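Open Day at the Hester Building: How to Teach a Robot to Make a Bed

Posted 6/1/24

I have been to enough robotics open days to know the usual order of things. There is a lanyard, there is a tray of pastries, and there is a robot that was working beautifully yesterday. The Hodis group at Stenley skipped the robot. Their visit was given over to the method, and the method is people doing housework with a gripper in each hand.

The idea is simple enough to explain on a staircase, where it was explained to us. A person holds two grippers and tidies up a bedroom. Cameras built into the grippers record what the fingers are doing, and the recordings become lessons for a pair of robot arms that will never know the comfort of a bed.

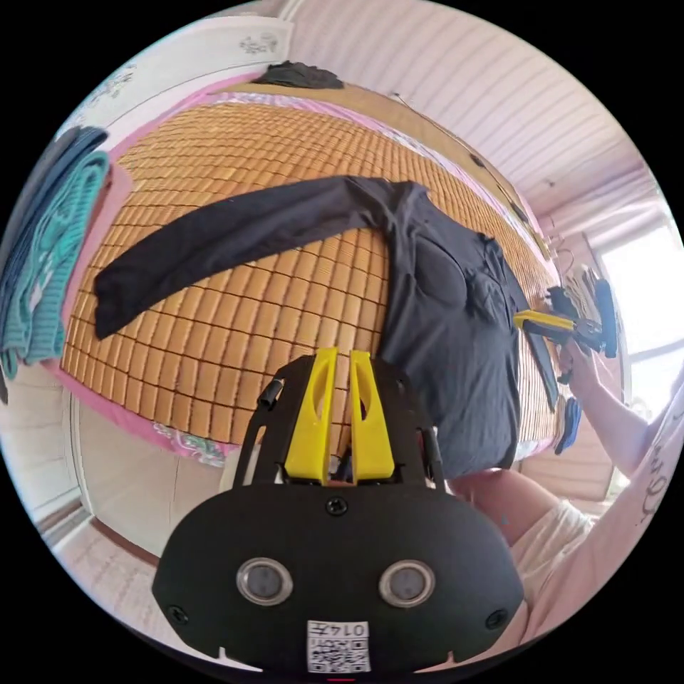

We were told that clothes are the hard part. A mug keeps its shape when you pick it up, and a sleeve has other plans. The group began in March with boxes and bottles, got good numbers, and then made the mistake of moving on to laundry. A shirt can lie on a bed in more ways than anyone would care to list, so the answer has been to record a great many of them.

The target for each task is 400 recordings. With only 200, the arms folded a shirt correctly in 8 of 23 tries, a result the group put on a poster in quite large type. I admired that. I have seen worse numbers in much smaller type.

A visitor asked why they don't simply drive the robot by remote control and record that. They used to. The arms were slow, the operators got cranky, and the whole setup had to stay in one room. Grippers can be carried into an ordinary bedroom, with its ordinary clutter, and the clutter is supposed to help. A system trained on one bare table tends to be excellent at one bare table.

Bedding comes next on the list. A pillow has to be pinched hard enough to hold, and the second hand has to come in from the side at the right moment. The Laaksonen score, the group's own measure of how well two hands cooperate, is lowest here. I asked what a perfect score would look like and got a long answer with a whiteboard in it.
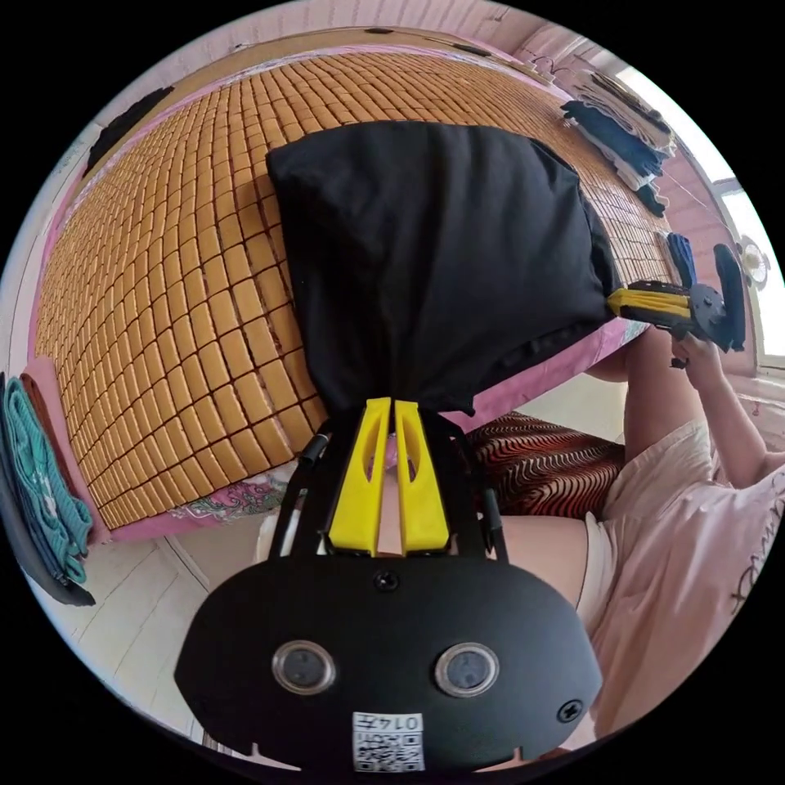

Getting there

The Hester building is at the back of the Stenley campus, past two parking lots that both claim to be Lot C. Visits are free but you have to sign up. The pastries were gone by the time the talk ended, so go for those first.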